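Skorcombe Upholstery Workroom to Expand Window Treatment Service

The Skorcombe workroom will begin taking orders for custom drapery, Roman shades and window seat cushions in October, the company announced on 24/09/2025. Until now the workroom has handled furniture upholstery only, with drapery orders sent out to an outside maker.

The new service will operate from the Nulley building, where a second cutting room of 1,000 square feet has been fitted with two long tables and a fabric inspection rail. Furniture work will stay at the present address, and customers with open orders do not need to take any action.

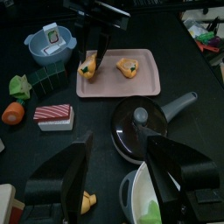 What the service includes

Customers may choose from 398 fabrics held in the sample library, including the Ichikawa linen range and the Pludard line of washable velvets. Fabric bought elsewhere will be accepted if it arrives on the roll and in one continuous length. Plaids and large prints usually call for extra yardage, and the workroom will confirm the amount in writing before any cutting takes place.

Linings are offered in three weights. Blackout lining can be added to drapery panels and Roman shades — it is not available for sheers. Cushion orders include a zipper closure and a choice of plain, piped or flanged edge.

Home measuring visits will be offered within the Skorcombe and Nulley delivery areas at a charge of $89. The charge will be credited toward any order placed after the visit. Customers outside these areas may send their own measurements on the workroom's form, which will be available at both addresses.

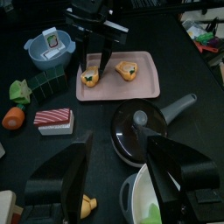
Page last updated: 24/09/2025

Lead times and deposits

The standard lead time for window treatments will be 12 weeks from the day the fabric is received. Orders that combine drapery with upholstered furniture will be scheduled together and delivered in a single visit, unless the customer asks for separate dates.

A deposit of one half of the order total is due when the written estimate is signed. The balance is due before delivery or installation. Changes to size, lining or heading style can be made without charge until the fabric has been cut.

Sample books may be borrowed from either address for up to five days. Fabric swatches can be requested by mail, with a limit of six per household. Appointments at the Nulley building may be made through the Skorcombe front desk during regular business hours.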